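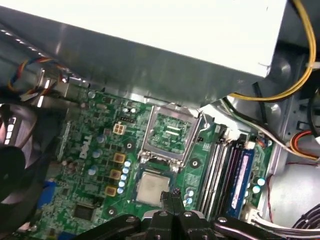

Old office computers are getting a second life in Misinent this spring, and the repair workshop at Vasseur could hardly be happier about it. The group opened its doors on 17 May 2022 for a first look at the desktops on its benches, and people stayed well past closing!

"Everybody wants to see inside," said Josiane Guillot, who runs the bench. "Then the side panel comes off and they can't stop asking questions."

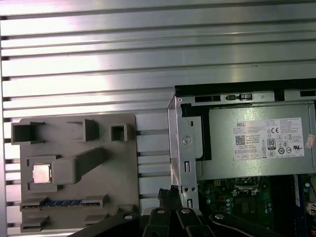
An open Dell desktop beside a gray 3D-printed plate laid out like a motherboard.

The plates were drawn up by Gilles Millet so that handling a processor can be practiced away from a real board. Each has a raised socket holder and a long slot below it, much like the real thing – and a new one can be printed overnight. 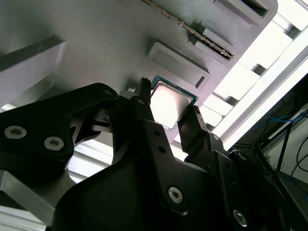 Processors are held by their edges at Vasseur, and learners get plenty of tries at it before they move on to a working machine. It's slow, fiddly, wonderful stuff.

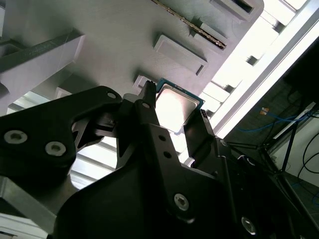

Guillot says 466 desktops have been promised so far, most of them from local offices. The first 90 should be ready for families in August, and sign-up for the next two evening classes is open now at the front desk.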